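Do you need a wake window app?

Every parent in our Wednesday group seems to have Jomora on their phone now. You log each nap, and it tells you when your baby ought to be tired next. I used it for nearly 20 days with my second, and I have doubts.

The app says its timings come from "500 families." Which families? How old were the babies? I looked all through the help pages and found a stock quote and a link to the paid plan. Pidus, the other one people mention, gives even less. 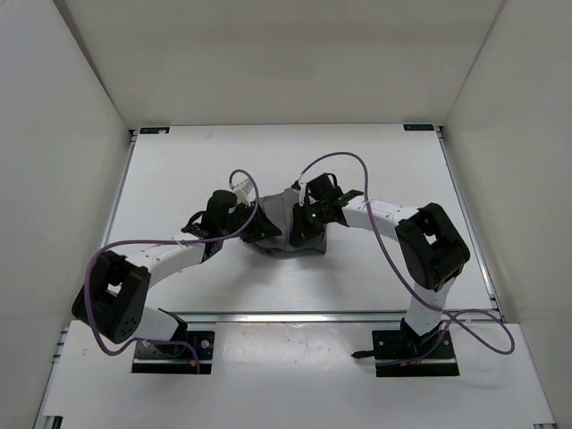
My daughter was supposed to last 2 hours between naps at 4 months. Some days she did. Other days she was rubbing her eyes long before that, and I stood in the hall bouncing a furious baby and waiting for a chime. When I put her down early she slept fine – the app marked it as an "off-target nap" and offered me a sleep course.

I can see the appeal. When you're worn out, a number feels better than a guess, and a log is handy if a grandparent or sitter takes over for the day. A notepad on the fridge does that too, and it doesn't send alerts at 4 in the morning.

If you want to try one, use the free version first and turn off the notifications. Write down what your baby did before you look at what the app predicted. I'd want to see those two columns match for more than a couple of days before paying anybody. 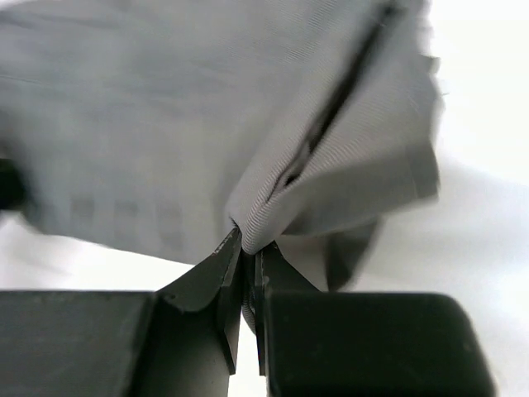 Next month: Wimness and Macedo sleep sacks

Two brands, both promising longer nights. I'll be reading the small print.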